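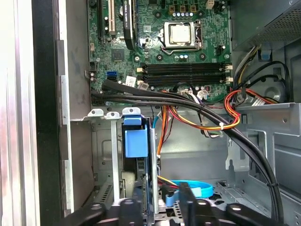
Monday, June 9, 2025

How many prints am I putting in the Stoketside show? Five, all from the river series, and the big heron stays at home.

I went back and forth on it the whole weekend, laying them out along the hallway floor and stepping over them every time I wanted a cup of tea. The heron is lovely (I do still think so, even with the smudge near the foot) but it takes over any wall you put it on, and the gallery has given me the narrow one beside the stairs. The five smaller linocuts look like they belong together, greys and that one mossy colour I mixed in January and have never managed to mix again.
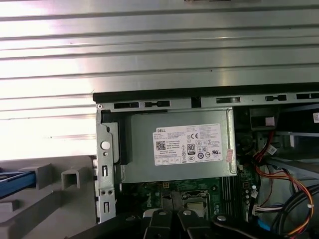 Framing is the part I always forget to budget for. The shop in Istudlow wanted $900 for the lot, with the good glass, and I stood at the counter nodding as if that were a perfectly ordinary sum. Then I drove out to Roy, where the framer works from the back of her house and has the most beautiful ash mouldings, and she'll do them for $600 if I cut my own mats. So I'll be cutting my own mats! I've got a decent blade and plenty of practice board, and my sister has offered to hold the ruler.

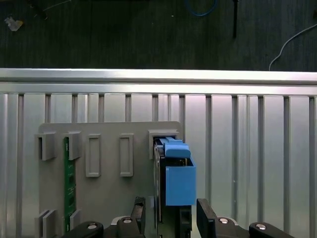
She wants them by the end of next week, so the last edition has to be dry and signed before then. The ink is being slow, as it always is when it rains, and I've strung the sheets up in the spare room with the window open a crack. I used the Wistska paper this time, the heavier cream one, and it takes the black so well that I'm half tempted to reprint the first two on it. I won't, though. I'd never get finished.

Titles are still a muddle. I've been calling them after bends in the river, which made sense when I was down there sketching every morning, but a visitor won't know one bend from another – maybe just the time of day, then, and let people find their own bit of water in it.

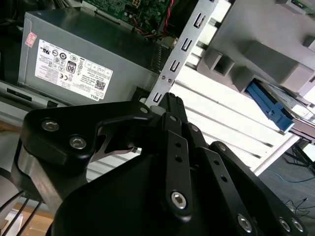 The gallery also wants a paragraph about me for the wall, and I've written it three times now and sounded like a different person in each. I'll try again tomorrow after breakfast. Need to buy more barrier cream and ring about the hanging wire.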